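The Second Arm

"We can't afford two," said Rogério Portela, and turned the Caldeira catalogue face down on the bench.

Mirela Guimarães turned it back over. "Look, though! One arm to hold the rose, one to take the stem. And a camera on each. Sultivdale would let us have the pair and spread it over the year."

"With 414 left in the June column."

"Plus 800 if we put off the van tyres."

He chewed his pencil. She was grinning already, she couldn't help it, she had wanted this since the first drawing (page 39 of the notebook, coffee ring and all).

"Red roses and blue hydrangeas," he said slowly. "Trays at both ends?"

"Trays at both ends!"

He wrote a large 2 in the budget and underlined it.
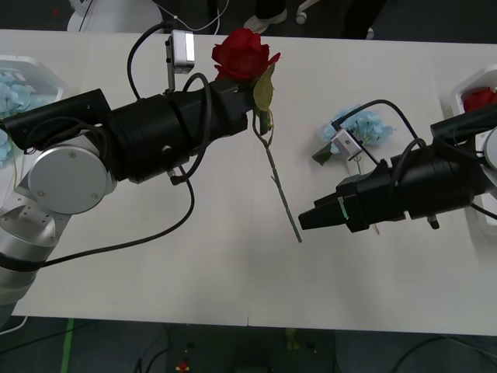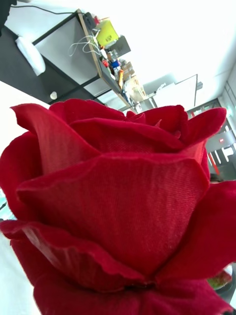
Indale Stories, Issue 37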